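Milan Verstraete spoke with us in the Groen cafe corner, where the robot of Plusport was working during the open day.

"We did not want a laboratory," he says. "People know a table and a bench."

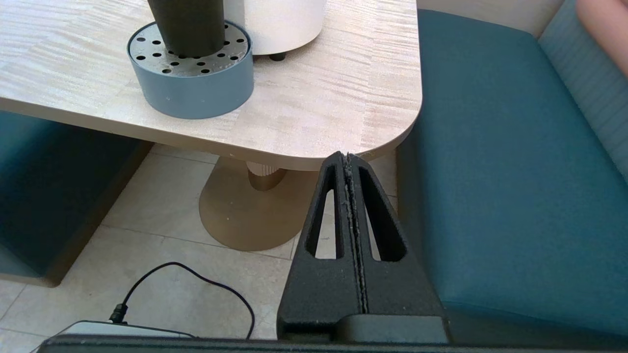 He tells that the first plan was a stage with a fence. The team dropped it after 2 visits to Stamstead, because the guests stood too far away to ask something.
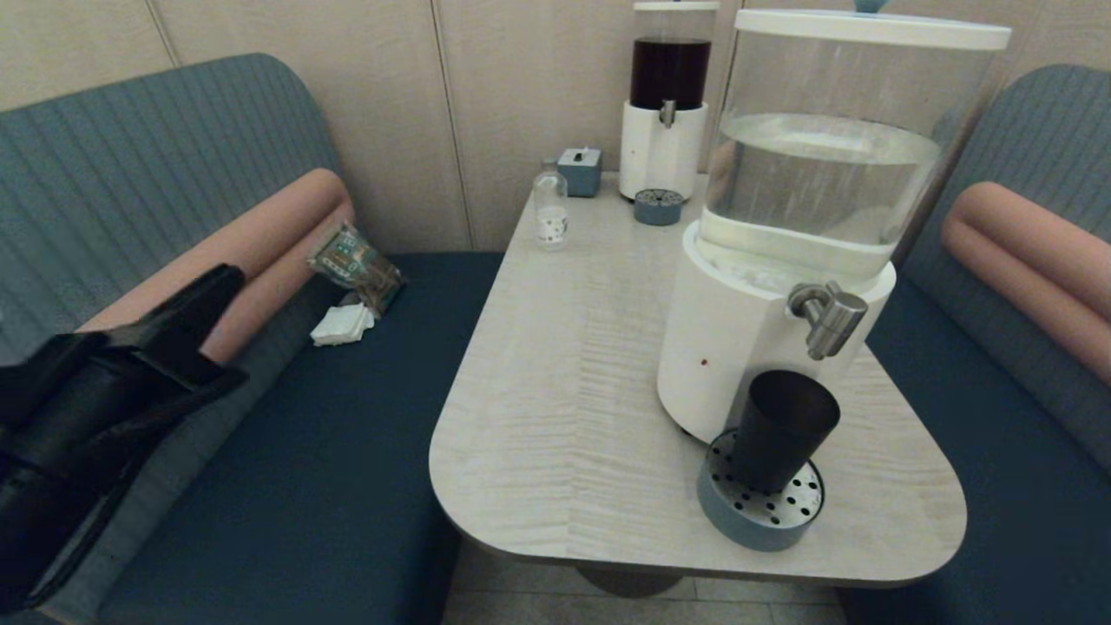

LELTTHORPE, February

More than 80 people have signed up, in groups of 12. Verstraete talks slowly to every group — he prefers questions to slides. "Children ask what it cannot do. That is a good question, and my answer is long."

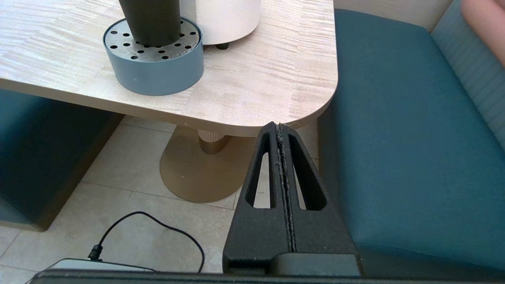
The gripper near the corner of the table at the open day.

Does he worry when a demonstration stops? "No. Then I explain why we wait, and they listen better."

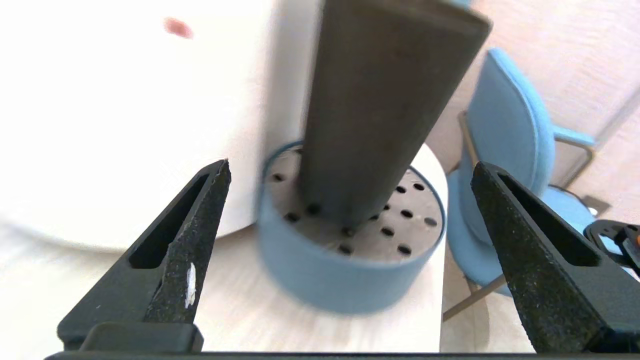

One visitor told us that she would like to see it work at a slower speed, so her father could follow it too. Verstraete wrote this down for the next group.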